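Staff questions about the table-clearing trial at Titonmont

Will it replace anyone?
Management says no. The Vilholm quote covers 2 grippers and no promises, so ask again in September.

What do we do differently?
For now, staff work the hand-held grippers themselves -- extra work on top of the usual clearing.
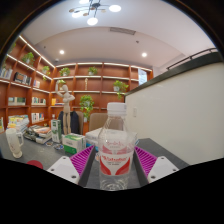

Bottle between the gripper fingers, reading room table.

Is it faster than a person?
Not that we have seen. Josero claims 1452 picks, but won't say how many were mugs.

Do I have to take part?
No. Heather Harawira keeps the sign-up list, and leaving your name off it is fine.

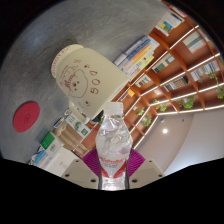 Water bottle in the gripper, near the mug marked 500.

Who hears complaints?
Magdolna Csizmadia. Put them in writing.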